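适用对象：Semwal 衣物整理间的布置人员和日常使用人员。本章接第三章“挂衣杆的安装”，挂衣杆没有装好之前可以先做 4.1 至 4.3，后面的内容等挂衣杆验收后再做。

修订：2026年8月22日，Toivo Ikonen。本次改动集中在 4.4 和 4.7，其余只改了错字。

## 4 衣架收纳点的布置与使用

### 4.1 用途和范围

收纳点用来存放从挂衣杆上取下的空衣架。衣服不放在这里，裤夹、鞋撑和塑料包装袋也不放在这里。

本章所说的“箱”指透明塑料收纳箱，“底网”指铺在箱底的金属丝网格，“矮架”指托住箱子的金属架。采购单上的叫法可能不同：Hudex 的送货单把底网写作“衬网”，Brillo 的旧目录把矮架写作“箱座”，都是同样的东西。

木衣架和塑料衣架分箱。金属丝衣架不进收纳点，交给库房。

### 4.2 需要准备的物品

开始之前把下列物品放到手边：

- 透明塑料收纳箱，带手提口
- 底网，尺寸与箱底相配
- 金属矮架
- 红色地面胶带
- 卷尺
- 干布和湿布各一块
- 中性清洁剂
- 箱标签和油性笔
- 椅子一把，供坐着分拣时使用

底网到货时常带有薄薄的一层防锈油。先用湿布蘸清洁剂擦一遍，再用干布擦干。没有擦过的底网不要放进箱里，木衣架沾上油以后很难清理，油印还会转到浅色衣服的肩部。

> **注意：** 剪断胶带时不要直接在地面上下刀。亮面地坪划伤后无法修补，只能整块重做。

### 4.3 选位置

1. 找一块平整的地面，离挂衣杆不远，取下衣架后转身走几步就能到。
2. 避开门的开启范围。把门完全推开，确认门边碰不到准备放箱的地方。
3. 避开取暖器的出风口。移动式取暖器即使当天不用，也按它工作时的位置来考虑。
4. 看一下头顶的灯。人站在箱前时，影子不应把箱口全部盖住。
5. 确认箱子后面留有 200 mm 的空隙，方便清扫时把拖把伸进去。
6. 把暂时不用的椅子移到房间另一侧，带轮的办公椅尤其要移开。

如果房间里有长桌，收纳点不要设在长桌正下方。箱子塞进桌下以后看不到箱口，使用的人会凭手感往里丢，衣架容易互相卡住。

地面有轻微坡度时，让箱子的手提口朝向较高的一侧。坡度明显的地面不适合做收纳点，不要用纸板或木片垫矮架的脚。

### 4.4 贴地面线

地面线标出收纳点的左右边界。人和推车从线外通过，箱子不出线。

1. 用干布擦净要贴线的地面。有蜡的地方用湿布擦过再擦干。
2. 先把矮架摆到选定的位置，用铅笔在左右两侧轻轻做记号。
3. 拿开矮架，沿记号贴左侧的线。胶带一次拉出足够的长度，贴的时候从一端向另一端推平。
4. 用同样的办法贴右侧的线。
5. 用手掌压一遍，重点压两端。
6. 用湿布擦掉铅笔记号。

线与箱子之间要留出余量，够一只手伸下去抬箱。余量不必左右完全相等。右侧通常还要放椅子，可以留宽一些。

前后两侧不贴线。早先的做法是把四边都贴上，推车的轮子反复压过前面那条线，边缘很快卷起，勾住鞋底。已经贴了四边的房间，把前线揭掉，残胶用清洁剂处理。

> **小心：** 胶带翘起时应整段更换，不要在旧胶带上面再叠一层。

### 4.5 安放矮架和箱子

1. 把矮架放在两条线之间，四角轻按，检查有没有晃动。
2. 晃动时先把矮架转半圈再试。仍然晃动，检查脚套是否齐全。
3. 把箱子放到矮架上，手提口朝向使用的人。
4. 从上方看，箱底边缘不应明显偏出矮架。
5. 放入底网。网面朝上，焊点较粗的一面朝下。
6. 用手指按底网的四边，确认它贴着箱底，没有拱起来。
7. 在箱子侧面贴标签，写明“木衣架”或“塑料衣架”。标签不要盖住手提口，也不要贴在箱盖上。

底网比箱底稍小是允许的，稍大则不行。硬压进去的底网会把箱壁撑弯，箱子在矮架上就放不平。遇到这种情况退回更换，不要自行剪短：剪口很锋利，伸手取衣架时会划破手。

装好后把手提口附近摸一遍。新箱子的手提口有时带毛边，用细砂纸轻轻磨掉，再擦去粉末。

箱盖平时不用，竖着靠在长桌旁，搬运或长时间停用时再盖上。

### 4.6 放入衣架

从挂衣杆上取下衣架时，先把衣服脱下放好，再处理衣架。不要一手拿着衣服一手往箱里放。

1. 拿住衣架的肩部。只拿挂钩的话，衣架会打转，容易敲到箱沿。
2. 看一眼衣架有没有开裂、掉钩或沾有胶纸。有问题的放到一边，按 4.9 处理。
3. 把衣架移到箱口上方，先对准方向，再往下放。
4. 让衣架的一端先进箱，另一端顺着放平。
5. 松手前确认衣架已经落在底网或下面的衣架上。
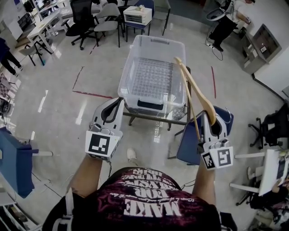

图 4-1　木衣架与矮架上的透明收纳箱

同一箱里的衣架朝同一个方向放，挂钩都在一侧。第一支的方向决定后面的方向，所以换箱或清空之后，放第一支时要看清楚。箱标签旁可以画一个小箭头，提示挂钩朝哪边。

带横杆的木衣架，横杆朝下放。横杆松动但没有脱落的，可以继续使用，放入时用拇指压住横杆，避免它从槽里跳出来。横杆已经脱落的，不要把两部分一起丢进箱里。

衣架堆到箱沿时停止放入。高出箱沿的衣架会在抬箱时滑下来，也会挡住手提口。

> **注意：** 不要从远处抛投。木衣架的尖端会把透明箱壁磕出白印，挂钩落进底网的网眼后也很难拔出来。

### 4.7 坐着分拣

数量多时可以坐着做。椅子放在箱子右侧，习惯用左手的人放在左侧，椅脚不压地面线。

1. 把待分拣的衣架放在长桌上，不要放在地上。
2. 坐下，确认伸手能碰到箱口，肩膀不用抬高。
3. 每 6 支为一组，从桌上拿到腿上，逐支检查。
4. 检查完的逐支放入箱中，方向按 4.6。
5. 一组放完再拿下一组。

座面过低时换一把椅子。不要在座面上加纸箱或成叠的布料。办公椅的轮子在亮面地坪上滑得很快，坐着分拣时用固定脚的椅子。

椅子用完后推回原处。空椅子上不要堆衣架，下一个人来坐时往往看不清楚，椅背后面的更容易漏掉。

Jouko Seppälä 在初稿上问过能不能两个人对坐着分同一箱。可以，前提是两人约定好挂钩方向，并且一个人负责放，另一个人负责检查。两个人同时往箱里伸手的做法不采用。

### 4.8 取出和搬运

取用衣架时从最上面一层拿，不要从中间抽。衣架卡住时按下面的步骤做：

1. 停止用力，先看是挂钩勾住了，还是横杆互相插在一起。
2. 挂钩勾住的，把上面一支沿原方向退回一点，再转动挂钩。
3. 横杆插在一起的，两手各拿一支，向相反方向平移。
4. 挂钩进了网眼的，把周围的衣架先取走，再连底网一起提出来处理。

搬箱之前先清点地面，把掉在脚边的衣架捡起来。木衣架踩上去会滚。

满箱由 2 人搬运，一人握手提口，另一人托箱底。先把箱子从矮架上平着抬起，离开矮架后再转身。不要把箱子和矮架一起抬，矮架没有与箱子固定，走动时会掉下来砸到脚。

半箱或更少时可以单人搬运，一手握手提口，一手托对侧箱底。只提手提口会让箱子倾斜，衣架全部滑向一头。

箱子搬走期间矮架留在原地。需要腾出地面时把矮架也收起来，靠墙放好，不要让它单独立在通道旁边。它颜色深，腿细，从远处走过来不容易看见。

### 4.9 有缺陷的衣架

发现缺陷后不必当场修理，按下表分开。

| 情况 | 处理 |
|---|---|
| 肩部开裂 | 不再使用，交库房 |
| 挂钩松动 | 拧紧后继续使用，拧不紧的交库房 |
| 挂钩脱落 | 与衣架本体放进同一个小袋，交库房 |
| 横杆脱落 | 同上 |
| 表面起毛刺 | 细砂纸磨平，擦净后放回 |
| 沾有胶纸或标签 | 揭下后用湿布擦净，晾干放回 |
| 有霉点 | 单独装袋，不要与其他衣架接触 |

库房联系人是 Svatopluk Brabec。交件时在袋上写明收纳点编号和缺陷种类，不用写日期，库房收件时会自己盖。

Bevetti 供货的木衣架挂钩是螺纹的，松了可以直接拧。另一批没有厂名的挂钩是压入的，拧动只会让孔变大。分不清时看挂钩根部，有细牙的是螺纹式。

### 4.10 清洁和检查

每次清空箱子时做以下清洁：

1. 取出底网，抖掉碎屑。不要在挂衣杆附近抖。
2. 用湿布擦箱内，转角处多擦几下。
3. 用干布擦干。箱底留有水的时候不放底网。
4. 擦底网的两面，看有没有锈点和脱焊。
5. 擦矮架的横梁和腿，顺便看脚套。
6. 检查地面线两端。
7. 按 4.5 重新装好。

透明箱壁不要用酒精或含研磨颗粒的清洁剂，用过之后会发雾，从外面看不清里面的存量。已经发雾的箱子不影响强度，可以继续用，换箱时优先换掉。

底网出现锈点时先用干布擦。擦得掉的继续用，擦不掉的更换。脱焊的底网一律更换，翘起的丝头不要用钳子折回去。

### 4.11 存量

一间整理间的木衣架总量按 200 支配备，包括挂在杆上的和收纳点里的。超出部分退库房，不要为了装下多余的衣架在同一处叠放第二只箱子。

需要第二个收纳点时另选位置，按 4.3 从头做一遍，并单独编号。编号由 Lleucu Gittins 统一给出，标签贴好之后告诉她实际位置即可。没有编号的收纳点不会列入领料单。

### 4.12 常见问题

**箱子在矮架上滑动。** 检查两者接触的地方有没有清洁剂残留，擦干后再试。还滑的话在矮架横梁上贴防滑垫，垫片不要贴在箱底。

**衣架总是斜着立起来。** 多数情况是方向放乱了。全部取出，从第一支开始重放。方向没有乱但仍然立起来，看底网是不是拱了。

**箱子太浅，宽肩衣架露出一截。** 宽肩衣架斜着放入是正常的，一端可以略高出箱沿，但不应越过地面线的上方。经常使用宽肩衣架的房间，可申请长款箱，矮架要一起换。

**地面线颜色变淡。** 只要还看得清，不用更换。

**能不能不用矮架，直接把箱子放在地上？** 临时使用可以，当天要恢复。湿拖地面之前必须把箱子放回矮架上。

**箱子能不能放别的东西？** 不能。Aleksi Sjöberg 那里有通用的杂物箱可以领，颜色不同，不会混淆。

### 4.13 完成后的核对

布置完毕，由布置人员逐项核对后签字：

- [ ] 地面线平整，左右两条均已压实
- [ ] 矮架不晃动，脚套齐全
- [ ] 箱子手提口朝向使用的人，边缘无毛刺
- [ ] 底网已擦净并放平
- [ ] 标签已贴，编号已填写
- [ ] 箱后空隙符合 4.3
- [ ] 椅子不压线，座面上没有衣架
- [ ] 门可以完全打开

核对单一式两份，一份夹在整理间的文件夹里，一份交库房。挂衣杆与收纳点之间的通道宽度见第五章。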